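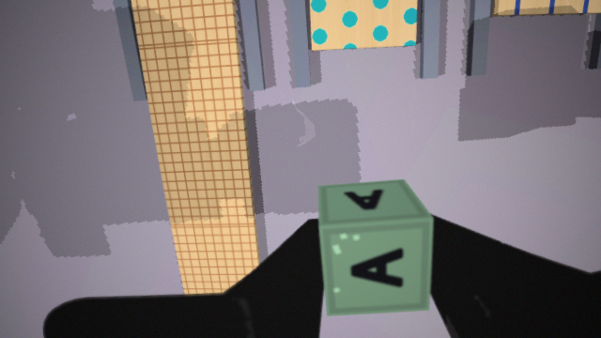
How long does it take to show a robot a new task by remote control? Most people need two sessions before their demonstrations are good enough to keep, and the second session is usually the one we use.

We have been running remote sessions in the simulator since the spring. The person at the controls moves the arm, opens and closes the gripper, and the software records the whole run from the first motion to the release. Those recordings are what the Dudus model trains on. The current task is picking up a letter block and setting it down at a marked spot, with patterned boxes standing nearby as obstacles. The block with the A on it is the one new operators start with.

Fraser Lennox wrote the operator notes, and they have been revised after the first group went through. The main change concerns the grip. Close the fingers on two opposite sides of the block and stop for a moment before lifting. People who learned on the old joystick tend to lift while the gripper is still closing, and the model picks that up faster than anything else we show it. Runs like that should be marked as rejected, even when the block ends up in the right place.

The other change is to the camera view. Operators can now switch to the steep view over the gripper at any point in a run. Lai-ching Chang asked for this because the side view made it hard to judge the gap between the fingers. The view you use is not saved with the demonstration, so pick whichever one works for you.

A few people have asked about teaching by hand, where you hold the real arm and guide it through the motion. We still plan to do that on the Ketilsson arm - Arnar Ravn has it set up in the back lab - but only for tasks with contact, such as pushing a drawer shut. For block work the remote setup is quicker to reset and easier on the shoulders.

New operator sessions run in groups of three and start again in August. Send your name to Ferenc Pap if you want a place. If you already have an account, please delete your practice runs before then, as they are mixed in with the good ones and somebody has to sort them.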